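Ticket: Cavport e-book store, wrong text in pirate stories collection
Opened by: Tsz-kin Chow
Status: open

Hello again, and thank you for being so patient with me! My copy of the sea tales from Reten still jumps from page 22 straight to page 100, right as the captain is about to be marooned (I was so cross I made tea).
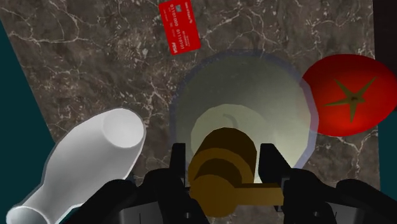
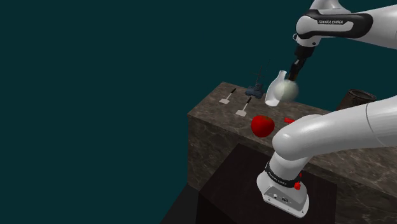

I took the book off my reader and downloaded it again on 18 April 2026, as you kindly suggested, and the gap is still there. My cover thumbnail has gone plain gray too, mottled and brownish like the marble in both pictures, where there used to be a lovely schooner. The Poltel edition opens fine, but it leaves out the notes, and I do love the notes. Could you please send me a fresh file?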